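Orbridge Furniture Makers' open day: was it worth the drive?

17/05/2021

I've been to enough open days to know that "see how it's made" usually means "see where we sell it". Orbridge was better than that, though not by as much as the flyer promised.

Parking was in the paddock behind the Onen building, and the walk up took longer than the sign claimed. Entry was 4 dollars, cash only. The first talk was on choosing a table, given to a crowd of 50 in a shed with chairs for half of them. We heard a great deal about character and warmth and almost nothing about price. When someone asked what happens to a finish after ten years of hot mugs and homework, the answer was that every home is different. Well, yes.
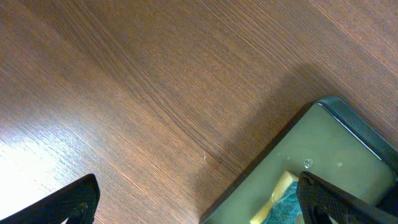 The finishing room was the part I'd come for. The makers use an oil from Damgaard and say a top needs 3 coats. I asked what a second-rate job looks like, and for once got a straight reply: run your palm along the underside of the edge, where people get lazy. I tried it on a few pieces in the showroom. Most were fine. One dining table, with a fairly proud price tag, was rough enough to catch a jumper.

I'm less convinced by the claim that a table from here will last 80 years. The business hasn't been going anywhere near that long, so who checked? The warranty, when I finally found a copy, is a good deal shorter, and it leaves out scratches, sun fading and "ordinary household moisture". I'd have thought that was most of what a table has to put up with.

Lunch was a sausage in bread and a decent cup of tea. The Usov stand next door was selling coasters and trays at city prices, and had a longer queue than the talks did.
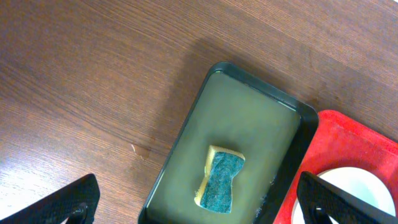 Dark tray on a wood-grain tabletop.

The afternoon session on repairs was cancelled, with a note taped to the door and no word on whether it would be run again. That was a shame – it was the only item on the program that might have saved anyone money. I filled the hour looking at offcuts, which were labelled by colour but not by species.

Would I go back? If the repairs talk is on, probably. I'd bring a cushion, and I'd ask for the warranty before the tour starts. The next open day is planned for spring, and the flyer says bookings are essential. They said that this time too, and no one looked at my ticket.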